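Wrist camera on a two-arm setup: stock fingers or longer ones?

neves_bench
15 Dec 2018

I have two arms facing a shared bench, each with a parallel gripper and a small camera at the wrist. The Distine fingers that came with mine are narrow at the tip and wide at the shoulder. They fill a lot of the bottom of the picture. I am thinking of buying the longer Clurnmont set. Does anyone know if that helps the view, or does it just move the problem? Exposure is fixed and the far side of the bench goes nearly black.

Workdale2452

I ran both sets on the same arm for some 600 grasps in April. The long fingers gave a better view between the tips, but they flexed more on heavy parts and I had to redo the tool offset. Success rate was the same for me. Sort out the lighting first. One diffuse lamp to the side did more than the fingers did.

gantry_left

get the long ones, had no trouble with mine

offset_tables

Before you spend money, tilt the camera mount a few degrees toward the tips and recalibrate. The blocks at the base of the fingers will still show, and you can mask them out if your software allows it. I stayed with short fingers. On mine the gap between the tips stays in view with the gripper open, and that is the part I use for lining up. 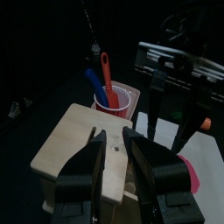 If you do change fingers, keep the old calibration file. Mine took two tries to get right again, and I was glad to have the first one to compare against.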